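Groundwater Use in the Bukora Valley
Term report, Introduction to Water Resources
Saturday, December 24, 2022

1. Background

The Bukora valley gets most of its water from wells. The river that runs through it, the Udarari, is dry for part of the year, and the one reservoir upstream at Prirketti was built for irrigation and doesn't supply homes. Our group wanted to find out how far the water table has dropped and which users account for the change.

We worked from well logs kept by the Milošević pumping station. The logs cover 14 years and 155 wells. A well was left out if it had been deepened during that time, as the new readings could not be compared with the old ones.

2. Household survey

Farms take the largest share of the water, but the logs say nothing about what happens in homes. We sent a short survey to 100 households and asked where their drinking water comes from, how it is stored, and whether the taste has changed. Many people wrote that they now buy drinks or bottled water in summer and keep well water for washing and cooking. Several mentioned a salty taste.
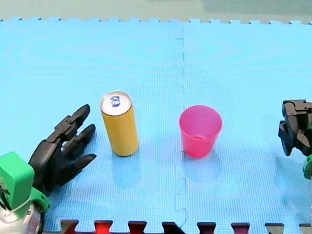 Figure 1. Yellow drink can and pink plastic cup on a light blue foam mat.

The survey was not random. Forms were handed out near the two schools, so families with children are probably overrepresented. Homes on the east side, where the wells are shallowest, returned very few forms.

3. Results

Water levels fell in most of the wells we kept. The steepest drops were close to the orchards south of Prirketti, where more than 1470 acres are now watered by pump. Wells near the riverbed recovered partly each January and then fell again by early summer. Wells on the slopes showed no recovery at all.

4. Limits

Readings before the station changed its meters may be off. We had no pumping records from private farms and had to estimate their use from crop area. Rainfall came from a single gauge in the lower valley, which likely gets less rain than the slopes. A second gauge at Prirketti would be needed to correct for this.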